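How to Clear and Set a Small Round Table That Works for a Living

Posted 16 June 2021

If you live or work anywhere with limited floor space, you probably have one table that does everything. Ours is round, with a light honey-colored wooden top, and over the years it has been a desk, a lunch spot, a gift wrapping station and (for one long September) the only flat surface we owned. I love a round table, I truly do, but it has no corners to push things into, so clutter has a way of drifting to the middle and staying put.

What follows is the routine I've settled on for getting a table like that back into shape and keeping a couple of plants on it without them getting in everybody's way. It takes me 10 minutes on a good day. Put some music on and give yourself longer the first time.

What you'll need

A soft cloth, plus a second one for drying
A small bowl of warm water with a drop of dish soap
A shallow box or basket for loose items
A few reusable cable ties (I use the Gakeo ones, the fabric kind that open and close)
Felt pads or thin cork rounds for under the pots
Wood polish or oil, if your table's finish calls for it

Step 1. Deal with the cables first

I used to start with the big things and leave the cords for last, and I always ended up dragging a charger through whatever I had just wiped. Start with the cords! Unplug anything that doesn't need power, follow each cable to its end, and coil it in a loose loop about as wide as your hand. Don't wrap it tightly around the device, as tempting as that is. Put a tie on each coil and set it in the box.

If a cable really has to live on the table, run it straight off the nearest edge, away from the chair, so it can't get caught on an armrest.

Step 2. Lift the small pieces off

Trays, covers, strips of this and that, the little parts you were sure you'd need again this afternoon. Put them all in the box without sorting them. Sorting is a separate job and it will eat up your whole morning if you let it. I label my box with the day and go through it at the end of the week, with coffee.

Step 3. Move the plants last

Use two hands, one under the pot and one steadying it, and carry them to the sink or a windowsill. It's a nice moment to check the soil and pinch off any tired blooms. Flowering plants drop more than you'd think, and petals left lying on wood can leave a faint mark. 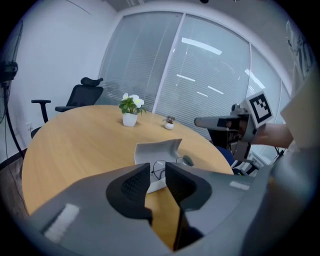
A round top and white pots, with the flowering plant bringing the height.
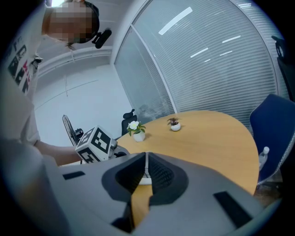 Can I keep potted plants on a wooden table all year?
They can stay there all year as long as water never sits under them. Put a saucer beneath each pot and a felt pad or cork round beneath the saucer, water them at the sink, and let them drain fully before they go back. Shift them a few inches every couple of weeks too, so the wood ages evenly in the light.

Step 4. Wipe with the grain

Dip your cloth in the soapy water and wring it out until it's barely damp. Follow the direction of the grain across the top, even though your arm will want to go in circles on a round table (mine still does). Finish with one pass around the rim, where fingerprints collect, and dry everything right away with the second cloth.

For polish, I've been happy with the Hirkwood light wood cream, and before that I used Lulex, which smells more of lemon and needs a bit more buffing. Whichever you choose, test it on the underside first and go easy. A dab the size of a coin is plenty for a small top.

Step 5. Put things back, but fewer of them

Plants first. I like the taller one toward the far side, opposite the chair, with a small succulent a little off to the side of it. Lined up exactly in the middle they look stiff to me, and you lose the working space in front of you. Sit down in the chair and stretch out both arms. If your sleeves brush a leaf, the pots need to go back a bit further.

Then bring back only what you'll be using today. Everything else can wait in the box, and I promise you'll hardly miss it.

Step 6. Tuck in the chair

Wheel or lift the chair in until the seat slides under the edge. If the armrests bump the tabletop, lower them a notch or stick a strip of felt along the front of each one. I put this off for ages and have two little dents to show for it. A Grecu filler stick in a pale oak shade covered them up fairly well, though I can still find them with my thumb.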